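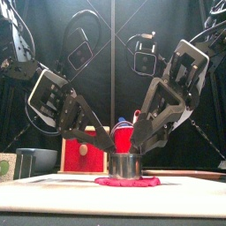 2022-10-20

Rain again, the soft kind that doesn't look like much from the window and then soaks you through between the car and the door. I had meant to get the last of the bulbs in before lunch, but the beds are all mud down by the fence and I decided, without much of a struggle, that it was a dough day.

I have been putting off the dough since the weekend my daughter called to say the little ones are coming for their fall break and could I please have something on hand that isn't a screen. Well, of course I could! I used to make it by the bucket when she was small, back in the house on Grutness Road with the terrible stove, and I thought I knew the recipe by heart. I did not know it by heart. I knew the flour and the salt and the oil, and I knew there was cream of tartar in it, but how much of each had gone clean out of my head, and I spent a good half hour going through the recipe box, where I found three versions of the same lemon cake and a card that says only "use less than last time." Less of what, I would dearly like to know.

In the end it was written inside the back cover of the Follel cookbook, in pencil, in my own handwriting from who knows when. 300 grams of flour, 200 of salt (which always seems like a mistake, and I weighed it twice), 2 spoons of oil, the cream of tartar, water from the kettle. I must have been in my metric phase. I got out the scale and had to hunt for a battery, and the only one that fit was in the hallway clock, so the hallway has been stuck at ten past eleven all day and I keep believing it.

The color was the fun part. I had a small bottle of red left over from the Valentine's cookies and nothing else except a green that had dried to a crust, so red it was, and I put in a few drops and then a few more and it came up a sort of pink that is nearly red, or a red that is nearly pink, depending on how you stand. Like the inside of a grapefruit, I thought, and then like the good lipstick my mother wore to church. My hands are the same color now, and so is the wooden spoon, and there's a spot on my gray cardigan that I am pretending is not there. I should have worn the apron. I always think I should have worn the apron.

It was sticky at first and I had my usual moment of despair, but I let it sit while I drank a cup of tea and read the paper, and when I came back it had pulled itself together. That is the thing I forget every single time. It wants leaving alone. I kneaded it for a while at the table and it was still warm in the middle, and oh, there is nothing so pleasant on a rainy day as a lump of warm dough. I stood there much longer than it needed. I had the radio on, some program about lighthouses, and I must have kneaded straight through the whole history of foghorns.

The white table is a joy for this, I have to say. I was so unsure when we bought it. It looked cold to me in the store, after all those years of the old brown one with the crayon in the cracks, and I said more than once on the drive home that it would show every crumb. It does show every crumb! But it wipes clean in a minute, and anything you put down on it looks cheerful. A piece of that dough on it is like a poppy in the snow.

I didn't bother with the rolling pin. I only pushed a piece flat with the heel of my hand, so it came out as no shape in particular, sort of a round that had changed its mind. A neat circle would be wasted on anybody under six anyhow. What they like is the pressing and the pulling up to see what you got.

And for the pressing we have the steel cup. I was so happy to lay hands on it again. I do own real cutters, a whole tin of them, stars and a duck and a bell with a bent side, and they are fine for Christmas, but the cup was always the favorite. It's a short little thing, straight up and down, so it goes into the dough without any fuss, and it has enough weight that you don't have to lean on it. I had it down for lost. I turned the kitchen over for it in April, when I did the big clear-out, and all that time it was in the garage holding picture hooks. I washed it and dried it and it came up as bright as you please, with all the dark shapes of the room bending around the side of it. My daughter used to hold it up close and make faces in it, and laugh until she got the hiccups.

There's a way to do it, which I was trying to remember so I can show the little ones properly. You set it down straight and press, and then give it a small turn before you lift. If you go in crooked you get one deep side and one side that hardly marks, and then it tears when you try to lift the piece out. If the dough is too warm it creeps back together behind you. If it's too cold it cracks at the edge like an old cheese. I think this batch will be about right by tomorrow, once it has had a night in the bag.

The pieces from the cup were everything, when my daughter was little. They were pancakes, and then coins, and wheels for a cart that was only ever going to fall apart. One winter we had a bakery along the windowsill and I had to buy a bun before I was allowed to do the dishes. The prices were outrageous. I paid in buttons. I wonder if she remembers that, I must ask her when she calls. She'll say I'm making it up, as she does about the time with the goose.

I should write down, so I know it next year, that the salt wants to be the fine kind. I used the last of the box and had to make up the difference with the coarse, and you can feel it if you rub a bit between your fingers. It won't hurt anything, but it has a grittiness, like sand in a bathing suit. And the lid on the big Yimer tub doesn't close on one corner anymore, so the dough had better go in a bag first and then the tub. The last batch I ever made went hard as a brick in that tub in under a week, and I found it months later behind the flour with a perfect thumbprint in it.

I did stop for lunch, some of the barley soup, which is better on its second day, and a heel of bread. Then I thought I would just run down to the Drarkier store for more food coloring, with an idea of making a yellow and a blue so they can mix them and get that awful brown that children are so proud of. The store had a box with 48 little tubes in it, all different, with names like "orchid" and "stormy sea," and I stood in the aisle with it in my hand for the longest time. It was more than I wanted to spend on anything that ends up on the floor. I put it back, and then I went around the end of the aisle and looked at the light bulbs, and then I came back and put it in the basket. So we shall have orchid. I also bought light bulbs, which I did not need, and forgot the battery, which I did.

My sister telephoned just as I was getting my wet shoes off and we talked until it was dark outside. She is thinking of painting her bathroom again. I told her about the dough and she said ours, growing up, was only flour and water, and that it smelled like paste, and that I used to eat it. I have no memory of this whatsoever. She says I was quite open about it. We got to talking about that kitchen, and the drawer that stuck, and the curtains with the teapots on them, and neither of us could settle whether the teapots were blue or brown. She is going to look through the albums. I would put money on blue.

Supper was eggs. I wiped the table down once more before bed, as there was a faint pink ring where I'd had the wet spoon, and it came off with a little baking soda on the cloth. The spoon itself I think is pink for life. The cup is on the shelf by the window now, where I can see it, and it is not going back out to the garage under any circumstances. The picture hooks are in a soup bowl for the time being and will have to find a home of their own.

Still raining. I can hear it in the gutter, the one over the back steps that needs seeing to. If it lets up in the morning I'll try for the bulbs again, at least the ones by the path, and then make the blue after lunch. Must get fine salt. Must get the battery. And I need to find where I put the little high stool, so the smaller one can reach.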